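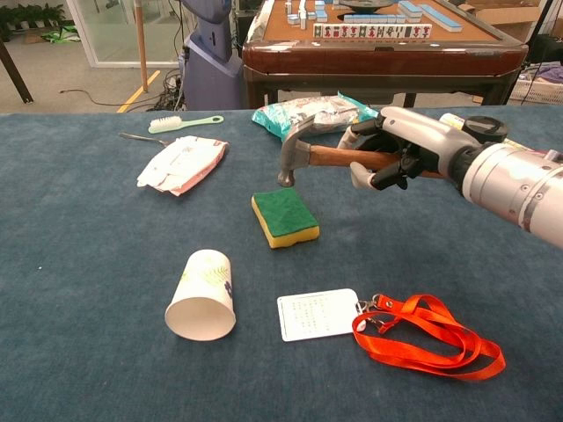
Sort-out week is here again and the big table in the back room at Thevar is where it all lands. Everything that has drifted into the wrong drawer, bag or windowsill since the spring gets tipped out, looked at, and sent home. You know the kind of muddle by now: a claw hammer over a kitchen sponge, a spoon half under a sweet-coloured wrapper, a paper cup on its side, and an ID card on an orange-red lanyard in among it all. The blue-grey cloth is staying on for the week, please don't whip it off to use as a dust sheet. It did not come back from that the same last time.

Last updated: Wednesday, 4 pm
November, by the newsletter desk

Quick one this month as the copy is due in and I've still got the drawers on the landing to do.

Where we're up to. Kitchen drawers done, all of them, including the one that sticks. Tool cupboard half done. Craft shelves not started. The hall cupboard we don't talk about. In total 91 things have been claimed from the table so far and gone home with someone, which beats last year by a mile, though last year we only did the one afternoon and it poured.

Lanyards and passes. Please, please check your coat. If you've got a pass for the Dernus building and can't put your hand on it right now, come and look. Replacement passes are 3 pounds and the money comes out of the tea fund, so every lost one is biscuits. Passes left at the end of the week go back to the Dernus front desk in an envelope and you'll have to ask for it there, they are shut at lunch. Don't hang lanyards on the hook by the boiler either, the clips catch on the door and then somebody yanks it.

Tools. All hammers live on the left side of the tool cupboard now, heads up, handles down, on the new rail. Screwdrivers underneath. Tape measures in the tin. A hammer doesn't belong in the kitchen however handy it is for the window catch. (The window catch has been reported. Twice.) If a handle feels loose, put it in the bucket marked MEND and leave it there. Not back on the rail with a note on it, the notes fall off. Anyone with their own tools mixed in with ours, a dab of paint on the end of the handle does the trick, there's a pot of red on the shelf and a pot of something that was once green.

Sponges and brushes. This is the part I get the most moaning about so here it is in writing. Sponges with the green side are for pans and the sink. Not for the paint trays. Once one has been near paint it goes in the craft box and it never comes back to the kitchen, not even if it's been rinsed, not even if it looks fine. Same with the washing-up brushes. White bristles are kitchen. Dark bristles are floor and boots. We've bought in a new lot of both from Siltora so there is no excuse, they're in the cupbord under the sink, behind the bleach.

Cups. We ordered 48 of the flowery paper ones for the open afternoon and they were for the open afternoon. They're not meant for screws, or for seeds, or for soaking brushes in. If you've got one on your windowsill with something growing in it then fair enough, keep it, but jam jars are on the bottom shelf and there are loads. A used cup goes in the bin, it doesn't go back on the stack.

Spoons. We're short of teaspoons, as ever, but we seem to have too many of the long handled ones. If you brought one in with a pudding and want it back, say so. Any unclaimed go in the picnic box. Forks we're fine for.

Wrappers and bags. Empty ones in the bin, that's all I've got to say on it. Part eaten bags of crisps and the like need a peg on, and the pegs are in the mug with no handle. Mice were seen in the hall in October. One mouse. But still.

What happens to the leftovers. Anything on the table at close on the last day gets split up. Decent kitchen stuff to the Vumer swap shelf, tools to our own cupboard, anything broken to the tip. I will do one tip run and one only, my car isn't big and it still smells of the old carpet. If you think you might want something but aren't sure, take it home and be unsure there.

How to help. Turn up, any time after ten, pick a corner of the table and start. Simple as that. Three piles: ours, yours, bin. Don't start a fourth pile for maybes, we did that in the spring and it ended up bigger then the others. Bring a bag for your own things. If you can stay on to wipe the shelves before it all goes back in, even better, that's the job that gets skipped and it's why the tool cupboard had that sticky patch.

Also wanted: a shallow tray for the cutlery drawer, must be narrow, the last one didn't fit and is now holding up the spider plant. Two or three big labels. A lid for the blue casserole, round, about as wide as a dinner plate. String.

Kettle's on from half ten. The good biscuits are in the tin marked fuses, and if you finish them write it on the list by the fridge so I can get more on the way in.

Next month it's the Christmas boxes and the lights, which all need testing before they go anywhere near the ladder.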